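Prosser opens its second tableware shop, in Osuvdale

I'm very happy to say that we're opening our second shop in February, right in the middle of Osuvdale, and yes, I've been bursting to tell people for ages!

When I started Prosser I sold plates from a market stall and took most of them home again. Now we've got 572 different pieces in the range, a proper warehouse and a team who know far more about glazes than I do. The new shop has a big front window, a kitchen at the back for cookery evenings, and enough shelf space for the whole Dosa range (our everyday plates and bowls, in soft colours you can mix as you like).

Our friends at Grokier, who fitted out the first shop, are doing this one too. They've talked me out of a fountain, probably wisely.

The first 100 customers through the door will get a free side plate, and we're giving 1,000 pieces to community kitchens in and around the town over the spring.

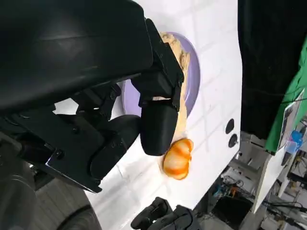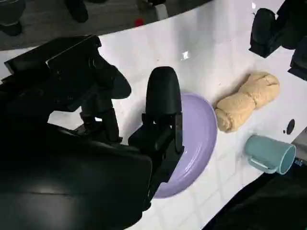 Doors open at 9 am, and there'll be tea and cake until it runs out. If you run a café or a lunch club and would like to be on the list for free plates, drop me a line through the shop and I'll get back to you myself.

Recent news
Dosa bowls back in stock
Cookery evenings: how to book
Grokier and Prosser team up again
Looking after your glazed plates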